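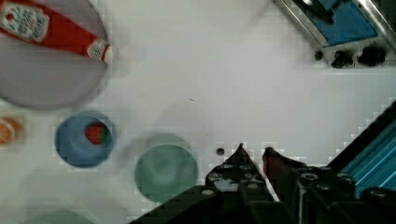 1/ Drulla's May target for this kitchen setup is 1000 demonstrations. I've been sitting in on the collection and I have opinions, most of them grumpy.

2/ The pitch: teleoperate the arm through little kitchen chores, record everything, train a policy, and it learns to tidy up. I believe the first two. I'm waiting on the rest.

3/ My first complaint is the resets. After every take somebody puts the ketchup back on the plate and the strawberry back in the blue bowl. People have habits. Give a person a plate and a bottle and by the ninth take the bottle is going down at the same angle every time.

4/ Mathis Arnaud says the variation is fine, we have a randomization sheet. I read the sheet. It says "vary object positions." That's the sheet.

5/ So I asked to see start frames from one afternoon laid over each other. The ketchup was a smear about as wide as the ketchup. If you train on that and the policy scores well, what have you measured? I'd say you've measured the person doing the resets.

6/ And then the success labels. The operator marks their own take, right after finishing it, with the next one waiting. Guess which way the close calls go. 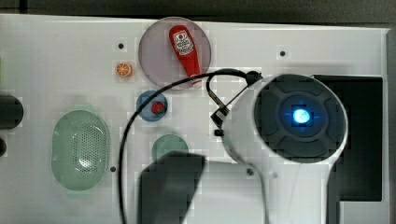

I went back through one batch with Joonas Nurmi, who hadn't operated any of it, and we disagreed with the label on 9 takes. Most were drops the operator had recovered from. Is a recovered drop a success? Fine, maybe! But write the rule down before you collect, please.

7/ To be fair to Joonas, he's the one who wanted to keep the ugly takes. Hesitations, missed grasps, a second try at the strawberry. The Amola cleanup script throws those out by default – anything over its time limit goes. So the set you train on is full of people who never fumble, and the robot will fumble on its first morning.

8/ "We'll get diversity from the objects." Will we? Toy ketchup, toy strawberry, orange slice. A real ketchup bottle gets lighter as you use it and the cap is sticky. I've asked what carries over from the toys and got a shrug and a link to a video.
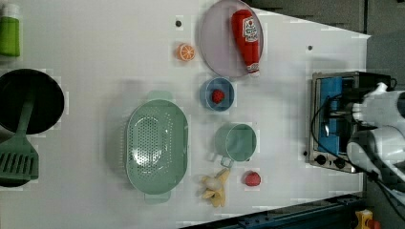
9/ Another thing, instructions. Each take has a sentence attached, and the sentences come from a template in Plokier. "Put the strawberry in the bowl." Lovely, now put a second strawberry on the table. Which one? The template doesn't care, and neither did the 5 operators I asked.

10/ What I'd do with the same hours: fewer takes, a dice roll for every reset, a second person labeling, and 6 layouts held back that no operator ever practices on. Report that number and only that number.

11/ The Assunção people tried holding layouts back last year. Their headline figure went down a lot and the slide disappeared from the deck. I still think it was the best slide in there.

12/ Mathis has agreed to the dice. The labeling is "under discussion." Will post the start frames again when there's a dice batch to compare, and if the smear gets wider I'll say so.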